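Resttreibstoff 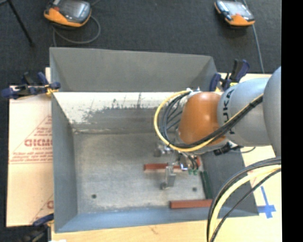
Wie viel Treibstoff hatte Pliledell noch an Bord?
Genug für 15 Sekunden Brennzeit bei Nennschub, gerechnet mit dem unteren Wert der Druckmessung.

Nataša Lazarević trug den Wert ins Schichtprotokoll ein und setzte ihr Kürzel dahinter. Der obere Wert hätte 25 Sekunden ergeben. Zwischen beiden lag die Streuung eines Drucksensors, der seit dem Start nicht mehr kalibriert worden war, und die Frage, ob der Satellit die Friedhofsbahn erreichte oder auf halbem Weg stehen blieb.

Die Betreiberfirma Nenon hatte den Auftrag zur Außerbetriebnahme im Juli erteilt. Das Manöver war in 2 Schübe geteilt: der erste im Perigäum, der zweite eine halbe Umlaufperiode später. Danach Passivierung, also Öffnen der Ventile, Entladen der Batterien, Abschalten des Senders. Der Ablaufplan umfasste 271 Schritte. Stojanović hatte ihn geschrieben, noch in der alten Kommandosprache, und war kurz danach in Pension gegangen. Ein Teil der Schritte trug Kommentare in einer Abkürzungsweise, die außer ihm niemand verwendete. »Vgl. Nacht P.« stand neben Schritt 118.

Lazarević hatte ihn deswegen angerufen. Er erinnerte sich sofort. P. war die Bodenstation Poston, und in der betreffenden Nacht war der Empfang dort mitten in einer Schubphase abgerissen. Der Satellit hatte das Manöver ohne Verbindung zu Ende geführt.

»Und was soll ich mit dem Hinweis anfangen?«
»Nichts senden«, sagte Stojanović. »Wenn der Träger wegbleibt, nichts senden. Wir haben damals den Abbruch geschickt. Er kam zum Glück nicht an.«

Um 02:40 Uhr begann der Überflug. Träger erfasst, Telemetrie synchron, Lageregelung innerhalb der Toleranz. Lazarević gab die Schritte bis zur Ventilvorwärmung frei. Die Temperatur im Katalysatorbett stieg linear an, wie im Modell. Der erste Schub verlief nominal. Der Tankdruck fiel etwas schneller als erwartet, blieb aber über der Abbruchgrenze.

Vor dem zweiten Schub aß sie ein Brot und las die Kommentare noch einmal durch. Bei Schritt 203 stand »hier Geduld«, bei Schritt 240 nur ein Fragezeichen.

Zündung des zweiten Schubs. Nach vier Sekunden verschwand der Träger von der Anzeige.

Die Verfahrensanweisung sah für diesen Fall eine Wartezeit vor, danach lag die Entscheidung bei der Schichtleitung. Das Abbruchkommando war vorgeladen. Es hätte den Schub beendet, sofern der Empfänger noch arbeitete, und den Satelliten auf einer Bahn gelassen, die den geostationären Ring zweimal täglich kreuzte. Ein zweiter Anlauf war mit dem Resttreibstoff nicht möglich.

Die Wartezeit lief ab. Lazarević nahm die Hand von der Tastatur und legte sie auf den Tisch.

Poston meldete über die Sprechverbindung, die Antenne stehe richtig, der Empfänger sei in Ordnung. Sie bestätigte. Dann war die Leitung still – nur das Rauschen des Kanals, den man aus Gewohnheit offen ließ.

Nach 11 Minuten kam der Träger zurück, schwach und um einige Hertz verschoben. Sie verglich die Verschiebung mit der Vorhersage für die Zielbahn. Die Abweichung lag unterhalb der Messgenauigkeit.

Sie gab die Passivierung frei, Schritt für Schritt. Bei Schritt 240 wartete sie etwas länger, ohne zu wissen, worauf. Die Ventile öffneten. Der Tankdruck ging gegen null. Der letzte Schritt schaltete den Sender ab, und dafür gab es keine Empfangsbestätigung.

Ins Protokoll schrieb sie: Träger aus, Uhrzeit, Kürzel. In die Kommentarspalte neben Schritt 118 setzte sie unter den alten Eintrag einen zweiten: »Ebenso.«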